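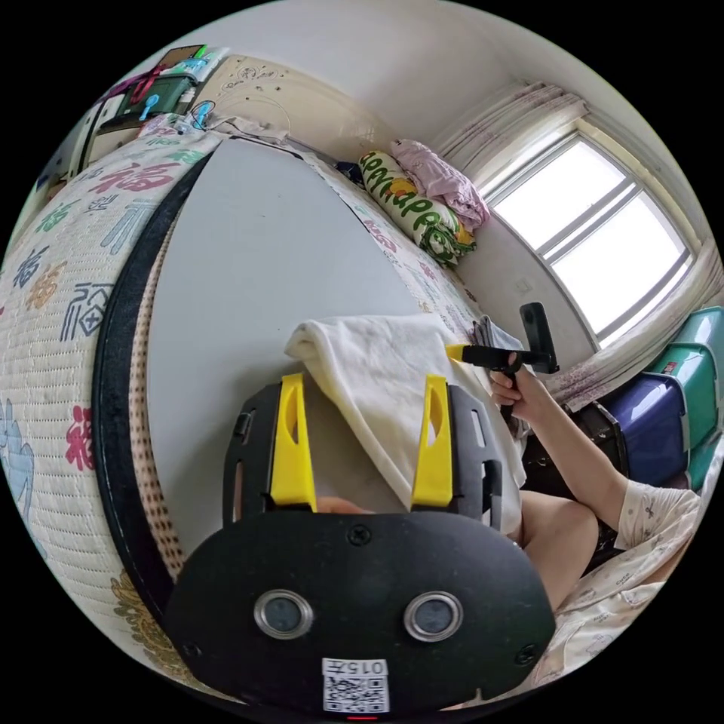
The left finger was sitting low again. Bořivoj Urban loosened the bracket, pushed the yellow plate up its slot until it met the end, and tightened the screw by a quarter turn. He closed the fingers on the corner of a towel and pulled. The towel came out.

He wrote this down. The notebook had a column for the cloth, a column for the screw setting and a column for the result, and the third column had said "slip" since the top of the page.

The fingers were printed from Stiline filament, which was cheap and came in yellow. The spring behind them was a Flumero part rated for 1000 cycles. He had put 15 sets on the shelf in November, when he still expected to sell them, and had used up most of them on cotton.

The problem was simple to state. A fold has an open side and a closed side. If the fingers took the closed side, the towel held. If they took the open side, the top layer slid over the lower one and the grip was lost. A person feels this and corrects for it without stopping. The gripper had two lenses and no skin.

His sister Poulain, who had kept the surname from her marriage and answered to it at home, came in at four to see whether she could have the ironing board.

"In a minute," he said.

"You said that at lunch."

She picked up the other gripper, the one with the trigger, and tried it on the pillow. She didn't squeeze hard. She turned her wrist so that the nose met the seam from the side. 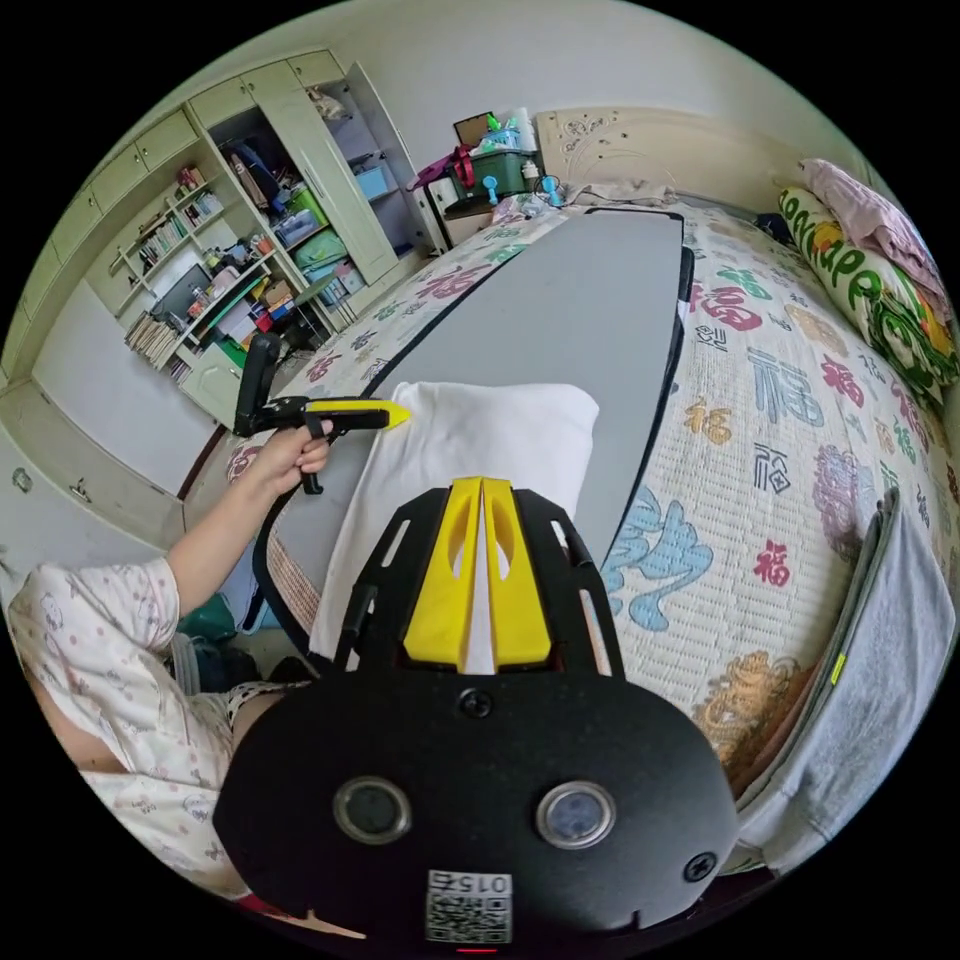
"Do that again," he said.

She did it again. He asked her what angle she was using. She said she wasn't using an angle. He got the protractor out of the drawer and held it beside her wrist, and she stood still for this longer than he had any right to expect. It read 19 degrees.

He cut a wedge to match and set it under the bracket. It took three tries to get the screws to seat, and the housing creaked when he pressed on it. Then he closed the fingers on the open side of the towel and pulled.

The top layer moved a little. The lower one moved with it.

He wrote "partial" in the third column and looked at the word for some time. The buyer in Kakomden had asked for a yes or a no.

"Is it working?" Poulain said.

"It's holding."

"Then I'm taking the board."

He moved the pillow for her and went on at the edge of the bed, with the notebook open on his knee.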